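Tagged: work life, small business, sorting and packing, robot arms

Two arms are coming to our sorting room. What changes for the people?

Posted by tapeguncarol

I work in the returns room at Farent. We take in toy bricks and wooden blocks that come back mixed together and sort them into bins and trays by hand. It's me and a few others, and I like it more than I probably should! In August we're getting a two-arm table from Zurkance, and my boss wants me to be the one who looks after it. I'm excited, but my coworkers are nervous and keep asking me what their day will look like. Has anyone here been through this with the same kind of work? Do you still sort at all? Did you need a tech background?

Mireille Nasrallah

Oh, you're going to have fun with this. I've been on a sorting table at Sedar for 2 years now, and I came from the packing line with no tech background whatsoever (I could reset the label printer, and that was it).

Our table is a wood top with an arm on each side, and the job is what you describe: colored bricks and plain wooden blocks, with bins and trays to put them in.

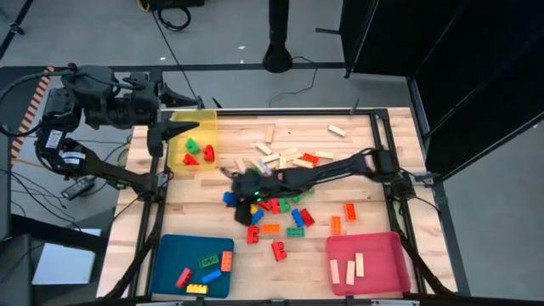 The biggest change for me was where my attention goes. I used to look at one piece at a time. Now I look at the whole table and think about which pieces are going to give the arms trouble. Pieces leaning on each other are the classic one. I started keeping a notebook of the bad grabs, and our setup person reads it every week and changes things because of it - I love that part. My first full batch was 433 pieces and I stayed past my break to see it finish.

Do people still sort by hand? Yes, every day. We do the rush orders and anything cracked or sticky. We also set up each batch, and I'd tell your coworkers to ask for a turn at that early on.

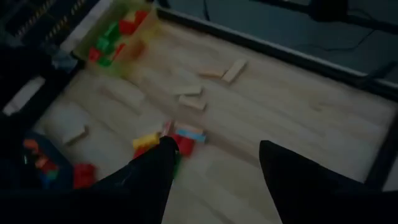
We started with batches of 50 and went up to 100 once everyone was comfortable. Ask your boss for the same, and ask for training hours on the clock for the whole room, so it doesn't all land on you. When I was out sick in my first month the table just sat there.

My wrists feel a lot better too, for what it's worth.

boxcutter_dan

We have one at Meng. It's fine. Get a good stool and learn where the stop button is.

Last updated: August
Contact us | Copyright the Work Help Board and its posters | Back to top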